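Quinlan Hall Users' Group
Minutes of the meeting held on 13 October 2024 in the side room

Present: Noeline Merrick (chair), Wiremu Rakena, Igor Hájek, Maxine Kerslake (minutes)
Apologies: Gebremedhin Wolde, who sent written comments on item 3

1. Minutes of the September meeting

Agreed, with one correction. Igor did not "welcome" the new white table. He asked that the word be changed to "noted".

Matters arising: the bolt on the side door still sticks. Wiremu has oiled it twice and doubts a third go will help. Carried forward.

2. The white table

Wiremu reported that the table from Denley is now in use for paper work: cutting out, folding, sorting the programme sheets. It cost 275 pounds delivered. He finds it a good height and the top smooth enough to write on without a board underneath.

Igor asked what was wrong with the old one. Wiremu said it had a ridge down the middle where the two halves met, and that every sheet laid across it came out with a line. Igor said he had used it for 11 years and never had a line on anything. Maxine said she had, often.

Noeline pointed out that the money was spent and the question was whether the thing would last. The Denley leaflet says the top "resists everyday marks". She would like to know whose everyday. A table in a hall gets paint, glue, tea and other people's elbows, and she would believe the leaflet after a winter of that. Wiremu accepted this.

Pictures of the top were passed round. Igor looked for marks and found a few tiny dark specks, one of them over near the left side. Wiremu thought they were bits of dirt. Igor thought they might be chips. It was agreed that neither could be settled from a picture and that somebody should go over it with a damp cloth.

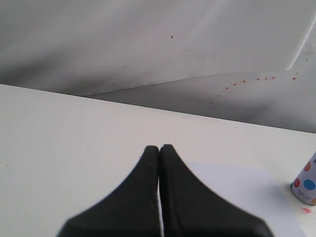

3. Paper

Gebremedhin's comments were read out. He does not see why we should change supplier. The Clulta paper we have now is thin but it folds, and the sample pack from Guvevetti is dearer by six pounds a box. He asks whether anyone could tell the two apart if the wrappers were taken off.

Maxine said yes, by the feel. Igor said he would want to see that done with her eyes shut. Noeline asked for this not to be done during the meeting.

There was some talk of colour. Wiremu said white paper on a white top is hard on the eyes, and people lose the edge of the sheet when they are lining things up. He suggested a dark cloth or a large cutting mat to go under the work. Igor said that if we now need to cover the new table in order to use it, he would like that put in the minutes. It is put in the minutes.

Maxine did not agree that it was as bad as all that. One of the pictures has a white sheet lying on the right side of the table, more or less square to it, and she could follow the top edge and the left edge without trouble. 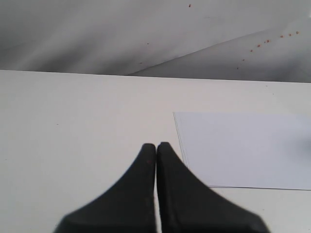

She added that the light in the side room is poor after four o'clock whatever colour the table is, and that a lamp would do more good than a mat. Wiremu said a lamp would need a socket and the nearest one has the urn on it. Noeline did not want an extension lead across the floor. No decision on lamp or mat. Wiremu to find out what a mat costs before anyone gets fond of the idea.

On the supplier, agreed to stay with Clulta for the rest of this box and look again when it runs low. Igor asked who decides what "low" is. Maxine will.

4. Keeping the top clear

Wiremu proposed a rule that nothing is left on the table at the end of a session, paper included. Noeline was in favour but remarked that we passed the same rule for the old table and the same people ignored it. A notice was suggested. Igor said there are already notices on every wall and he has not met anyone who reads them.

Agreed to try the rule without a notice until Christmas. Sheets still wanted go in the flat drawer and the rest in the recycling sack.

Maxine asked that craft knives be kept off the bare top altogether. Agreed, and Igor agreed with it too, which he asked to have recorded.

5. Any other business

Almost 90 pounds remains in the sundries line. Wiremu would like it kept for the mat. Igor would like it kept.

The key to the flat drawer has not been seen since the jumble sale. The drawer is unlocked at present, so this is not urgent.

Actions
Wiremu: price of a mat; the bolt on the side door
Igor: damp cloth on the specks, and report back
Maxine: watch the paper box; reply to Gebremedhin
Noeline: ask the jumble sale people about the key

Next meeting to be fixed by telephone.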